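3.2 Table setting and object sets

All sorting tasks were laid out on one table covered with a green cloth printed with a grid of thin white lines. The cloth was chosen for the grid. Coders could read an object's place to the nearest square without putting a ruler on the table, and small shifts between trials were easy to mark down. Each layout had one open container and a mix of kitchen items and toy blocks. Figure 2 gives one layout built on a bamboo steamer basket, with the lid set down behind it, a pear and an apple to either side, and a lunch box with a lime-green lid farther right.
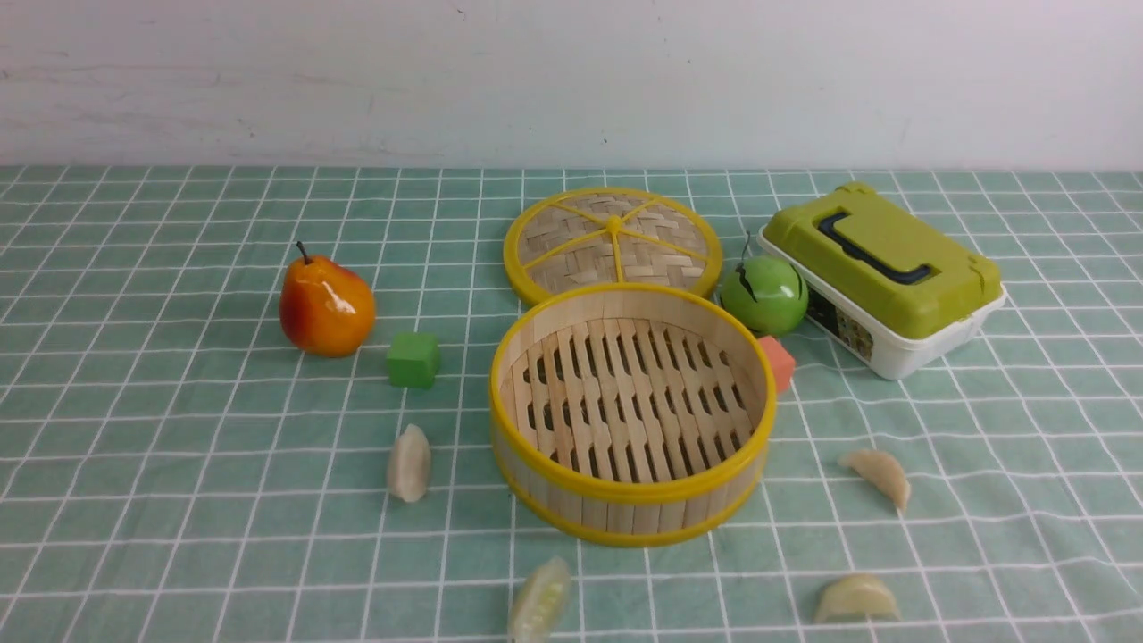

Why use a steamer when a plain bowl would hold the same things? A steamer has a lid that has to go somewhere, and where people put the lid changes how much of the table they have left to work with.

Artificial fruit was used throughout. It keeps its shape and color over many weeks, and in pilot work (Varma and Kurup, Section 2) people grouped it with food as readily as they did the real thing. The cubes were added as items with no clear kitchen use – we wanted to see whether they would be put away with the food, left where they were, or moved off to one side.

Small items were treated as a separate set. Peeled garlic cloves are pale, smooth and curved, and they often come to rest across a grid line.
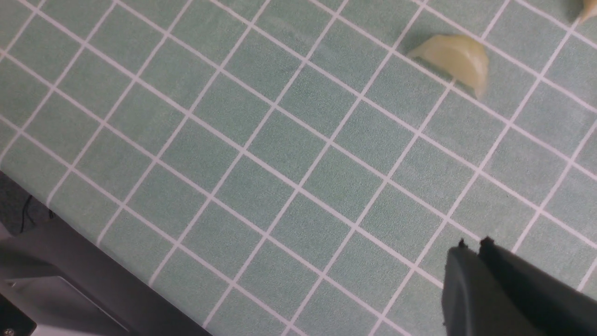

For such cases the coders used the square holding the larger part of the item. When the two coders did not agree, a third (Achari) made the call. Of 2925 placements in the full set, 284 went to the third coder, most of them from the small-item layouts. We dropped 11 placements where the cloth had been pulled out of line with the table edge – the square numbers no longer matched the coding sheet.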